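Storing Small Toys in Open Metal Bins

Small hard toys wear out plastic tubs faster than most other household contents. The corners split, the rims crack where the tub is carried, and grit collects in the molded ribs. A plain metal bin with a flat floor lasts longer and cleans up with one wipe. The notes below cover choosing a bin, loading it, and keeping the bin and its contents clean.

Choosing the bin

Pick a bin with a flat floor and plain walls. Ribs and steps in the floor trap small blocks on edge and make them hard to pick out. Run a gloved finger around the rim and along each inside seam before the first use. Any burr that catches the glove should be filed flat, then finished with 400 grit paper wrapped around a scrap of wood.

An 18-inch bin suits a low shelf and can be lifted by one adult when it is partly filled. Longer bins should stay on the floor. If the bin has no feet, stick felt or rubber pads under the corners to protect wood flooring.

Loading

Keep the contents to a single layer wherever possible. Toys lying flat can be seen and picked out without digging, and less weight rests on the pieces underneath. Lay long toys in first, on the diagonal if they do not fit straight. Set building blocks in the gaps beside them. Balls go in last and will find a corner by themselves.

Clear balls need the most care. Bare metal dulls the surface, and once the surface is hazed the color inside no longer shows properly. If a ball is used often, keep it in a cloth bag inside the bin.

A scuffed floor is normal and needs no repair as long as the metal is smooth to the touch. The bin below holds a long blue toy, a small red-orange block, a yellow building block and a clear ball with iridescent color at its center, with plenty of floor left to reach into.

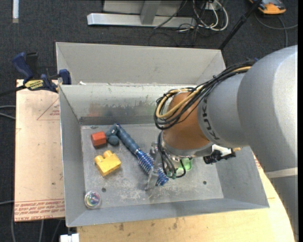
Lining

A liner cuts noise and slows scuffing. Three materials work:

Felt, 2 mm thick. Quiet, cheap, holds dust. Replace when matted.
Cork sheet. Firm enough for blocks to stand on. Do not soak.
Ribbed rubber matting. Easy to rinse, but small parts lodge between the ribs.

Cut the liner slightly smaller than the floor so it can be lifted out by one edge. Do not glue it. Crumbs and sand get under any liner, and a glued one cannot be cleaned beneath.

Cleaning the bin

1. Empty the bin completely and shake it out over a trash can.
2. Wipe the floor and walls with warm water and a few drops of dish soap.
3. Work a soft brush along the seams.
4. Wipe again with clean water and dry at once with a towel.
5. Leave the bin open for an hour before reloading.

Avoid steel wool. It leaves particles that rust and stain the metal.

Cleaning the toys

Solid plastic blocks can be washed in warm soapy water. Stand them studs down on a towel so the hollow side drains. Clean ridged or segmented toys with an old toothbrush, working along the grooves. Wipe clear balls with a damp microfiber cloth only; paper towel leaves fine scratches. Anything with batteries stays out of the water.

Sorting

Go through the bin twice a year. August, before school starts, is a convenient time for one of the two. Remove cracked pieces and anything with a sharp edge. Parts small enough to pass through a toilet paper tube should be kept in a closed container away from children under three.

Notes supplied by Hatem Mansour. Edited by Chaimae El Ouafi.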